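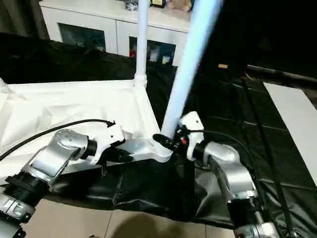
Corner of a white frame with the pale sheet stretched inside it.

Evia Community Print Studio
Progress report to the Fogh Fund, second period, ending July

Dear Sigrun Öberg,

What a few months it has been! When I wrote to you last we had a leaky back room, two presses on pallets and a sign-up sheet with a coffee ring on it. We now have a working screen printing studio, open four evenings a week, and people keep turning up with ideas I would never have thought of (a retired bus driver is printing the old route maps onto dish towels, and they are gorgeous).

Building and equipment

The roof over the washout room is finished. The contractor, Gekier, found rot in two more joists than the survey had shown, which pushed us back three weeks, but they kept to their quoted price for everything else. The new drain runs to the settling tank as planned, and the city inspector signed it off on the first visit.

Both presses are bolted down and level. The small one has a worn hinge on the left side that we shimmed for now. A replacement hinge is on order from Zudura and should arrive before the fall classes. The drying rack went against the north wall instead of beside the door as drawn on the plan you approved, so that a wheelchair can turn at the end of the big table. I should have told you about that sooner.

The exposure unit gave us the most trouble. Our first test prints came out with soft edges, and we spent two evenings blaming the emulsion before Ravindra Sengar noticed that the vacuum blanket wasn't pulling down evenly. A new gasket fixed it. He has since written a one-page exposure guide that hangs by the light switch, and the beginners use it constantly.

Classes and open studio

We promised you six beginner courses in the year and have already run five. Each one is four evenings, with 8 places, and every course since spring has filled. People make one single-color print in the first week, a paper stencil print in the second, and then spend the last two evenings on a design of their own. The second week is a bit crowded. We tried starting half an hour earlier for the last group, at 6:30, and that helped a lot, so we will keep it.

37 people now hold a monthly open studio pass. That is ahead of where we hoped to be at the end of the whole grant year, and I'm thrilled. Most came through the courses, but a good handful are experienced printers who had been working in their kitchens.

The high school group started late. The art teacher we had arranged it with changed jobs in the middle of the semester, and it took a while to find the right person to talk to. Eleven students came for the short version, made posters for the spring concert, and asked when they could come back. We'd like to offer them a full course next year.

The poster edition

For the neighborhood poster project we printed 808 sheets across four designs. One design had to be done over when the blue layer drifted out of register halfway through the stack, and the misprints have been cut up for notebook covers. Posters went to the library, the clinic, the laundromat on the corner and most of the shops along the main street. The bakery asked for a second one to take home!

Money

Spending is within budget overall. The joists cost more than we had set aside, and we covered that from the contingency line. Ink came in lower than planned, largely thanks to a bulk order shared with another studio. We have $700 left in the equipment line and would like your permission to use it for a second squeegee set and better ventilation in the washout room, where the fan is loud and doesn't move enough air.

Next period

The sixth beginner course opens in September. We also want to try a Saturday-style family session, with parents and kids at the same table, using water-based inks and precut stencils. Ravindra is drafting the outline and will send it to you with the revised budget sheet. Receipts for the drain work and the gasket are in the attached folder. Could you let us know about the equipment line before the fall order goes in?

With warm thanks from all of us at the studio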